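Dikevbridge plans and budgets equipment purchases for organisations that are buying robots, usually for the first or second time. We write specifications, build cost models, run tenders and attend acceptance tests. We don't manufacture, resell or integrate equipment, and we take no commission from anyone who does.

The office is in Grarnau. Site work is done wherever the equipment is going to be installed.

## Background

The practice began as the capital works desk of a packaging plant at Teoh. The desk was responsible for a single automation program, a palletising cell with two infeed conveyors, and it inherited a budget that covered the robot, the controller and the end effector. Guarding, compressed air, slab repairs, freight insurance and operator training had been left to the maintenance vote. By the time the cell was commissioned those items had cost more than the arm.

The spreadsheet built to track that overrun became the first version of our cost model. It is still in use, in a much altered form, and the sheet for guarding is still the first tab.

When the plant changed hands the desk was released as a separate business. Our early clients were other plants in the same supply chain. Most of our present work is for smaller organisations: contract packers, commercial laundries, hospital supply depots, TAFE workshops and university laboratories.

## What we do

**Needs statement.** A short document setting out the task, the item being handled, the rate required, the shift pattern and the acceptable failure rate. It contains no brand names and no technology names. Where the client has already chosen a brand, we record the choice in an appendix and write the needs statement as though it had not been made.

**Cost model.** Whole-of-life cost over the period the client nominates. We model purchase, lease and hire-to-buy side by side using the client's own cost of capital. Labour savings are entered on a separate sheet so that the model can be read with and without them.

**Market sounding.** Written questions to suppliers before the tender opens. Responses are circulated to every supplier who took part, with pricing removed.

**Tender and evaluation.** We draft the documents, manage the question period, and score the technical section. Price is opened after technical scores have been locked.

**Acceptance.** We write the factory and site test procedures, attend both, and hold the punch list until it is closed. Final payment should be tied to the closed list, and we'll ask for that clause in the contract.

**Disposal plan.** Resale, trade-in, parts harvesting or scrap. Funding bodies increasingly ask for one at the application stage.

## How an engagement runs

A standard engagement has 6 stages, matching the services listed above, and a client may stop after any of them. Each stage produces a document that the client owns outright and may hand to another consultant.

The first site visit takes one working day. We ask for the following to be available:

- a scaled floor plan, including overhead services
- the electrical single-line diagram, or access to the switchboard
- compressed air capacity at the point of use, measured under normal load
- samples of every item the equipment is expected to handle, in the condition it will be handled in
- the person who does the job at present

The last two are the most commonly missing. A carton handled cold and damp out of a chiller is a different item from the same carton on a meeting room table, and the person doing the job will know about the variants that aren't in the product list.

We measure the slab, doorways and lift where applicable. Ceiling clearance is measured to the lowest obstruction in the working envelope, which may be a beam or a light fitting well under the nominal height. Network coverage is logged at the proposed controller position with the roller doors both open and shut.

A draft needs statement is issued within 8 working days of the visit. The client has as long as it likes to mark it up. Work on the cost model doesn't start until the needs statement is signed, and we have been asked many times to relax this. We haven't found a way of doing so that doesn't result in the model being built twice.

## The cost model

The current release of the model is called Sudden. It's named after a siding near Teoh where the original plant took delivery of its steel. It runs in an ordinary spreadsheet, contains no macros, and is supplied unlocked.

Costs are grouped as follows.

| Group | Typical contents | Often omitted |
|---|---|---|
| Equipment | Arm, controller, base, end effector | Second end effector, spare fingers or pads |
| Site | Power, air, slab, guarding, signage | Making good after removal |
| Software | Licences, integration, data storage | Licence renewal after the included term |
| People | Training, cover during training, supervision | Retraining after staff turnover |
| Consumables | Suction cups, filters, lubricants, batteries | Test items damaged in commissioning |
| Compliance | Risk assessment, validation, inspection | Reassessment after a layout change |

Exchange rate exposure is carried as its own line. Much of the equipment our clients buy is quoted in a foreign currency, and a quote held for 30 days will often expire before a board or faculty meeting can approve it. We ask suppliers to state the validity period on the front page and the basis on which the price will be adjusted after it.

Contingency is assigned by line and never as one percentage across the total. A bolted guard panel with a local fabricator's quote behind it needs very little. A vision system asked to pick clear bottles out of a clear tray needs a great deal, and may need a paid trial before it can be priced at all.

## Research and teaching laboratories

Laboratories now make up a large share of our work. The purchase is usually smaller than an industrial one and the task is less settled, so the budget has to allow for the task changing. Grant conditions complicate this further. A fund that pays for equipment may not pay for wages, and a fund that pays for wages may not pay for the bench the equipment sits on.

We advise laboratories to separate three things that are often quoted together: the robot, the means of collecting demonstrations, and the room. Each has its own replacement cycle. Hand-held gripper tools with a camera fitted have changed the order in which money is spent, as a group can begin collecting manipulation data before the arm has been delivered, or before it has been approved. Our models place the hand-held tools in the first release of funds, along with storage, lenses, spare fingers and the household items to be handled.

The small-items line deserves more attention than it gets. In a recent laboratory budget we allowed $3,625 for handled objects, furnishings and replacements across the first year. The reviewers queried the figure as too high. It covered towels, socks, cups, bottles, a chair and low cabinets, and it was approved unchanged after we supplied the itemised list.

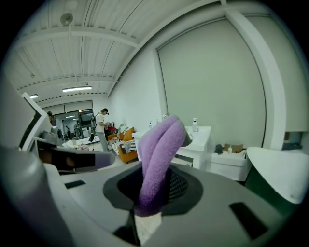 Soft goods are treated as a separate class in every needs statement we write. Rigid items can be specified by dimensions, mass and surface finish, and a supplier can be held to a grip success rate on that basis. Textiles can't be specified so simply. A length of purple fuzzy fabric twisted into a loop, with its lower part down inside the gripper's opening, has a height and an outline that belong to that fold alone, and the nubby pile adds to the bulk inside the opening. For such items we specify the material, the pile, the folded and unfolded size, and the starting state at each trial. The acceptance test then calls for a stated number of starting states, agreed before the tender closes.

Room fit-out is budgeted to the same level of detail. If the work concerns domestic or care settings, then armchairs, cushions, counters and cabinets are test equipment and should be entered on the asset register as such. Lighting is surveyed early. Glass partitions and rows of fluorescent fittings are common in open-plan laboratories and both affect camera-based work, so exposure settings and blinds go in the site group of the model and are costed with the power and data.

Floor space is calculated with people in it. A plan that fits the arm, the guard and the bench may leave no position for an operator wearing a pack or carrying a tool with a cable. We draw operators on the plan at full reach, with a clear path behind them.

## What we don't do

We don't provide structural certification, electrical sign-off or legal advice on contracts. We'll scope that work, obtain quotes and include it in the model, and the client engages the provider directly.

We don't forecast head count. The labour sheet in Sudden accepts figures from the client and reports the effect of changing them.

We decline engagements where the supplier has been selected and a tender is wanted to support the selection. If the direct purchase is justified, we'll write the justification instead, provided the evidence is there.

## Fees

Each stage is quoted as a fixed fee before it begins. Travel is charged at cost. There is no success fee and no percentage of capital value. The fee for the market sounding is the same whether one supplier responds or a dozen.

Community organisations and public schools are charged for travel only on the first site visit.

## Working with us

New engagements are scheduled quarterly. Clients with a June year end should make contact by February if equipment has to be ordered, delivered and accepted inside the same budget; lead times on controllers and safety components have been the limiting factor on most recent projects.

An enquiry should include the site location, the task in a sentence or two, the source of funds and any date after which the funds lapse. Floor plans and photographs of the work area are useful at this point -- quotes already received from suppliers should be held back until the needs statement has been signed.

The office at Grarnau is attended from 8 am. Visits are by appointment, and samples may be left at the side entrance, labelled with the client's name and the condition in which the item is normally handled.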